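Search this site Search Go

Pundance home blood pressure cuff – four weeks in

Quick one because I keep getting asked. Bought the Pundance upper arm cuff in June after my doctor said my office readings were creeping up and she wanted numbers from home. Paid full price, own money. Used it morning and night for 4 weeks, skipped maybe two evenings. Notes below, not in much of an order.

Setup. Batteries in, date set, done before the coffee was ready. Cuff goes on the bare upper arm, tube running down the inside. There's a printed stripe that has to line up with another printed stripe, and if it doesn't you've got the wrong size. I was right on the line between medium and large. Went with large. Medium gave me higher numbers every time, which I'd read can happen with a tight cuff, so check with a tape measure before you order. Don't guess from your shirt size like I did.

Readings. Took it along to my next appointment and we ran it right after the nurse did hers. Within 4 points on the top number, a bit closer on the bottom. Good enough for her, good enough for me. One comparison isn't a study, I know. My old wrist model (a Stosham, had it years) was all over the place the same morning. If you've got a wrist one and it's scaring you, try an arm one before you panic. Or take it in and have them compare.
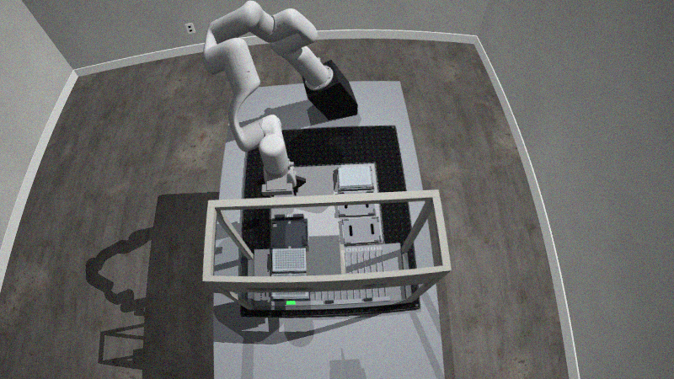

Cuff comfort is where I expected to complain. It squeezes hard the first time, then learns a bit and eases off on later readings, or that's how it felt. Thin skin or bruises easily, you might not love it. Posture matters way more than I figured. Arm resting on something flat, about heart height, feet on the floor, back against the chair. The robot arm over that long pale gray table has its forearm hanging and its wrist pointed straight down, and that is pretty much how I was sitting for the first week, hand dangling off the side of the couch. Numbers came out high. Moved to the kitchen table, palm up, five quiet minutes first, and the top number dropped enough that I felt silly. So none of the first week went to the doctor.

Display. Big digits, no complaints. Backlight is blue and too bright at night, and you can't turn it down. The heartbeat symbol blinks if it thinks the rhythm is off. Mine blinked twice in the whole month, both times I was talking. Don't talk. If yours blinks a lot, call somebody, don't read reviews.

Memory. Says it holds 500 readings across two users. Haven't come close. The user switch is a little slider on the side and it gets bumped when you put the thing back in the pouch, so half of one week got saved under user two. Annoying. I check it every time now.

The app. Ugh. It's called Shokri and it's a seperate download, not from the same people as far as I can tell. Wants your email, your birthday, your weight, permission for notifications. Syncing works maybe on the second try. Once it's in there the charts are fine, you get morning and evening averages and can send a PDF. The PDF is what my doctor wanted so I put up with it. It also sends you "heart tips" at 6 in the morning – turn those off first thing, it's under Profile and not under Notifications for some reason.
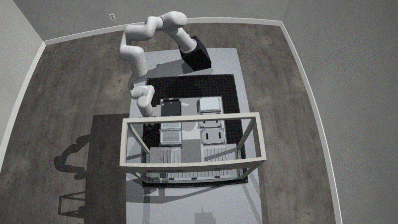
Trays and slatted racks on a black perforated mat, with the white robot arm reaching down from the far end of the table.

Things I'd change. The tube is too short. Sitting at the table it's ok, but the monitor has to be practically touching your elbow. The pouch is thin and the zipper already catches. No AC adapter in the box, there's a port for one and they sell it seperately. Four AA batteries are still going though, so maybe you won't need it.

Paper manual is decent. Tells you no coffee, no smoking, no exercise for half an hour before, and empty your bladder. That last one sounds like a joke but I tested it and, well, go pee first.

Compared with the Prirkard, which my sister has and I borrowed for a weekend. Prirkard is all one piece, no tube, the screen sits right on the cuff. Looks nicer and travels better. But you can't see the numbers well while it's on your own arm, and it's heavy enough that it slid down on me. Readings were close to the Pundance, no real difference there. Hers also takes three readings by itself and gives an average, and I do wish mine did that. 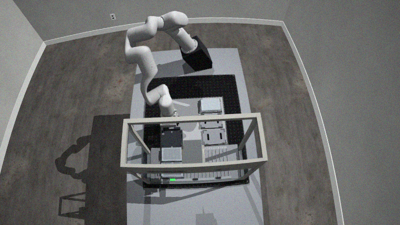
With the Pundance you do the averaging yourself or let Shokri do it. I take two, a minute apart, write both down. Paper log on the fridge as backup, and the paper log is winning, to be fair.

Price. Around 80 dollars when I got it, seen it lower. Pharmacy nearby had it for more with the same box. Some insurance or FSA plans will cover a cuff, so ask before you pay. I didn't ask, found out after.

Who it's for: anybody told to keep an eye on it at home who mostly sits in one spot to measure. Not great for travel. Not great if you've got arthritis in your hands, the cuff takes a firm pull to close and the velcro fights you. My neighbor tried it and needed help getting it off.

One more thing. Don't change your pills over what this or any cuff tells you on a bad Wednesday. Mine went way up after a fight with the cable company and was back to normal by dinner. Write it down and show your doctor.

Four stars. Would be more with a longer tube and no app. Will update if the zipper goes.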